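Chapter 8
Packaging and the Cost of Getting Goods to People

Most of what a household buys has been packed at least twice before it is used. The maker packs it for the store or warehouse, and someone else packs it again for the trip to the door. Each layer costs money to buy, takes time to fill and close, and has to go somewhere when it is empty. In this chapter we look at who pays for each layer and why the bill is so often hard to find.

We begin with a small case. Hendby is a mail-order seller of kitchen goods run by Ngan-ling Cheung and Tin-yau Chien. In March the firm sent out 1,086 parcels. Its records listed boxes and tape under "supplies," the packers' time under "wages," and broken goods under "returns." No line was called packaging, so neither owner could say what it cost to send one teapot safely.

Economists call a cost like this a handling cost. It has three parts: materials, labor, and loss. The parts are linked. Spending less on filler may raise the number of broken items, and a box that is cheap to buy may be slow to close.

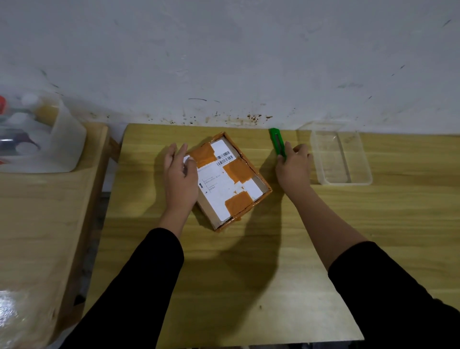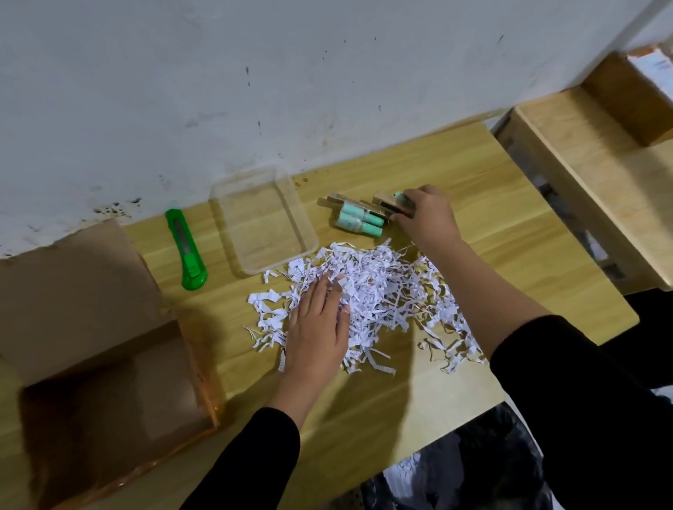
Figure 8.1 A taped cardboard parcel; shredded white paper.

The buyer carries a share as well. Opening a parcel, flattening the box and taking it out for collection all use time that never appears in the price. Economists treat this as a cost even though no money changes hands – the time could have been spent on something else.

Towns pay too. When Grernitz changed its collection rules, homes on one route were allowed 40 gallons of mixed paper per pickup, and anything over that had to be driven to the depot. The town's bill went down and the residents' effort went up. Section 8.2 asks whether the total cost fell or was only moved.

Before you read on, write down your answers to the following. You will return to them at the end of the chapter.

Who should pay for a box that is used once?
Would Hendby gain by charging for packing as a separate item?

Key terms: handling cost, filler, loss rate, shifted cost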